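**Speaker notes — Kandevow: closing the loop between grasp planner and arm controller**
Tâm Đoàn, September 22, 2026

Slide 1. Title. Skip the bio. Say up front that this is a software talk and the hardware is stock.

Slide 2. Problem statement. The old stack planned once, froze the plan and ran it open loop. Any pose error at planning time was carried through to contact. Put up the failure log: 863 attempts, sorted by cause. Most of the rows are pose error on reflective or transparent objects. Leave it up long enough for people to read the column headers.

Slide 3. Architecture. Three processes. Drolero handles perception and publishes object poses with covariance. Kandevow takes those and returns a ranked list of grasps. Amari is the controller and owns the arm. Point out that Kandevow never talks to the arm directly — every command goes through Amari, including the stop. 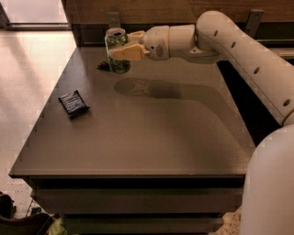

Slide 4. Depth on glass. Stereo matching returns holes or wrong surfaces on shiny material, and the pose estimator used to fill those holes with the support plane. The green jar is the standard case: highlights on the glass, a patterned surface and a lighter rim around the opening. Drolero now fits the rim first and derives the axis from it, then treats body depth as weak evidence. Also mention the arm's shadow across the tabletop. The segmentation mask used to grow into it, so we render the expected shadow from the joint state and drop the weight of those pixels.

Slide 5. Grasp scoring. Each candidate gets a contact term, a reachability term and a clearance term. Clearance is computed against everything on the support surface, small flat packets included. The two fingers are modeled as separate meshes. One convex hull for the whole gripper was faster but rejected good side grasps near a wall.

Slide 6. Timing. Replanning budget is 100 ms. Amari gets a new target or keeps the last valid one. If no valid target arrives for 300 ms, it decelerates along the current path and holds. Expect a question on why hold and not retract. Answer: retracting through space we have stopped observing is worse.

Slide 7. Tooling. Bùi is the replay tool. It records every message between the three processes and steps through them with the planner live. Demo: load the saved run, scrub to first contact, change the clearance weight, rerun. Keep it under 60 seconds. If the projector drops the second display, use the screen capture.

Slide 8. Open items.

- Rim fitting fails when the opening is occluded by the upper finger. Current workaround is to lock the pose at that point.
- Covariance from Drolero is too optimistic at close range.
- Bùi logs have no schema version. Fix planned for December.

Slide 9. Questions. Backup slides start at 10: cost function, message definitions, calibration procedure.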